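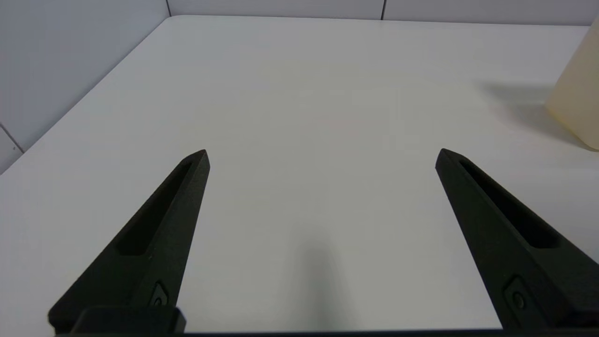 CERNAR – January 22, 2022 – Haltora Toy Library is moving. New space on Cao Street opens to members in March, old one on the hill closes the week before. Same loans, same fees, longer hours. Details below, please run as much or as little as you have room for.

**What's changing**

The library has been in the back half of the former shoe repair shop since it started. One door, one window, a stairway that a double stroller can't get down. The Cao Street site is all on one floor, has its own bathroom with a changing table, and there's parking behind the building (free for the first hour, enter from the alley side). The bus stops out front.

The collection stands at 687 items. Puzzles, dress-up, building sets, ride-ons, board games, play food, a puppet theater that has been out on loan almost without a break. All of it is going across. About a dozen board games with missing peices will be sold off for whatever people want to pay, proceeds to the battery fund.

**Hours**

Old hours were two afternoons a week and it wasn't working for people with jobs. From March there will be two evenings and a morning on top of that. Full timetable will go on the door and on the website once the lease paperwork is back. School vacation weeks will be posted separately.

**Bin loans**

Most small toys now go out by the bin. One bin, one theme, a card inside listing what should come back. Families can take two bins and one large item at a time. Loan period stays at three weeks and can be renewed once unless another family has asked for it.
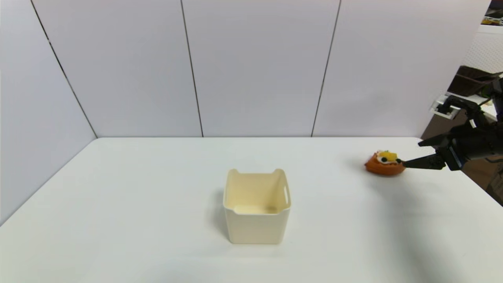 *Cream-colored plastic storage bin, open top, cutout handle on the side.*

The bin system was tried out in the fall with play food and wooden trains and cut check-in time a lot. Returns used to mean a bag of mixed parts tipped out on the counter and a line to the door. "Parents were apologizing to me for a missing felt carrot," said Ximeng Xia, who runs the library. "I don't want anyone staying away over a carrot. Bring the bin back, tell us what's gone, we cross it off and thats it."

No fines for lost small parts. That's been the rule for a while but plenty of members didn't know, so please do print it. Large items – ride-ons, the puppet theater, the water table – carry a deposit, returned in full when the item comes back in working order.

**Cleaning**

Every plastic toy is washed between loans, fabric goes through a hot cycle, wood is wiped down by hand. Items that come back go on a holding shelf first and are not lent the same day. Families are asked to wipe things down before returning them but no need to go overboard.
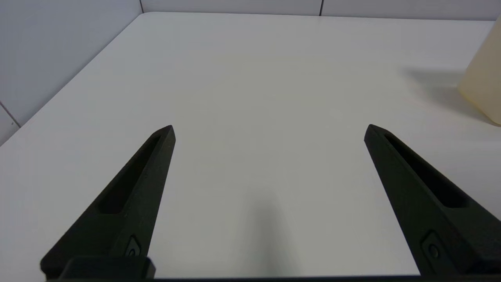
Membership is currently 300 families and the new space can take more. Sign-up is open now, no need to wait for the move. Existing cards stay good, nobody has to re-register. The one exception is members whose cards have been inactive for more than 90 days, they will get a letter asking if they want to stay on the list. Grandparents and home daycare providers can join too, daycare providers on a separate card with a higher limit.

**Closing dates for the move**

No new loans in the last week at the old address. Returns only. Anything due during that week is automatically extended until the new place opens, no late notices will go out. Please don't leave toys on the step.

**Donations**

Paused until after the move, there is nowhere to put them. From March the library will again take clean, complete toys in good shape. Most wanted: play food, floor puzzles, anything for under-twos. Not wanted: stuffed animals, car seats, anything with a cord. The Puvano secondhand store next door to the new site has agreed to take what the library can't use.
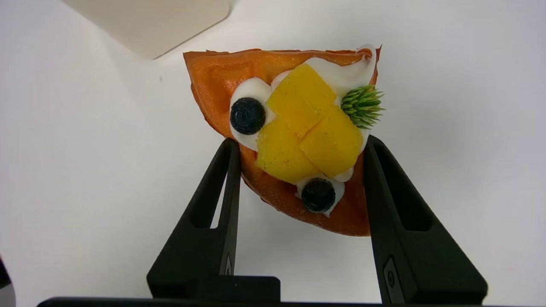 *An imitation dessert slice, topped with cream and fruit.*

**Opening day**

Doors at ten. Play food and train tables out for kids to try, sign-up desk by the entrance, coffee for grown-ups. Story time at 11 and again after lunch, 13 places per session, first come first served. No need to book and no need to be a member.

**Press**

Ximeng Xia is available for interviews most mornings. Site visits before opening by arrangement, there is still paint drying in the front room so wear old shoes. Contact through the form on the Haltora Toy Library website, mark it "press".

– ends –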